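Ticket: Budget line for basket-handling work, mock shop
Status: Open (reopened, twice)
Raised by: Facilities and Kit
Priority: Low, then High, now "Medium, please"

Request as first received: "Need price for robot. Soon if poss."

Saturday, first reply
Which robot? The Brokirine quote has the arms, the hands and the body on one line and delivery on another. The Drorent quote has everything on one line, including a word I take to mean "cables".

Reply from requester
The one that can carry a basket.

Update 1
Asked both suppliers what their hands can hold. Brokirine sent a table. Drorent sent a brochure with a sunset on it. Drorent moved to the bottom of the pile.

Update 2
Finance has rejected the consumables line (500) as "unclear". Resubmitted as "baskets, crates, toy vegetables". Rejected as "too clear". Resubmitted as "sundries". Approved in four minutes.

Update 3
Spare fingers are 156 each and we've been told to plan for 5 a year. The service contract is 4000 and doesn't cover fingers. I have asked Rarnedis, who wrote the contract, what it does cover. They are checking.

Update 4
Floor plan needed before the order can go in, says Antoniadis, who are doing the fit-out. They want the gap between furniture, the table height and the shelf depth. Tape measure requested under a separate ticket (also open).

Attached for whoever signs this off: the gripper, the grey baskets and the floor they have to work on.

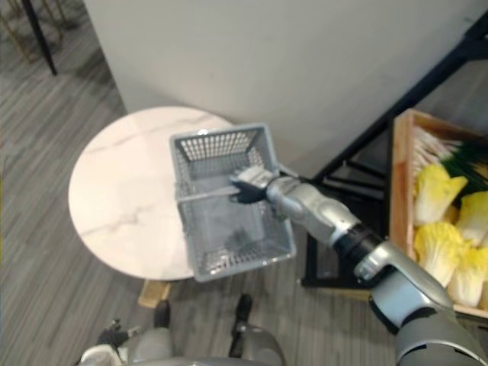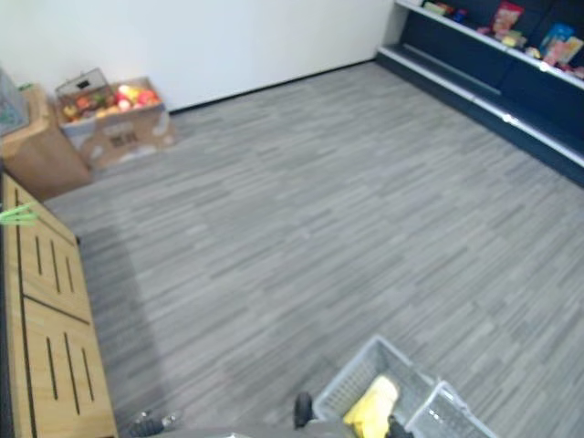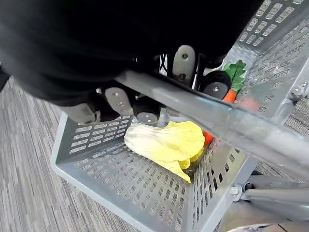
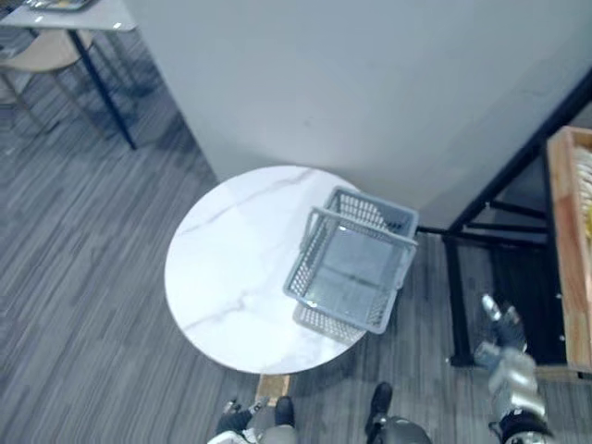 Update 5
Sign-off came back with one question, which was whether we could lease. We can. Over three years it costs more than buying, but it comes out of a different pot, and the different pot has money in it. Revised form sent.

Still outstanding: answer from Rarnedis, tape measure, a cost code for sundries that hasn't expired. Please don't close this ticket again until the fingers are sorted.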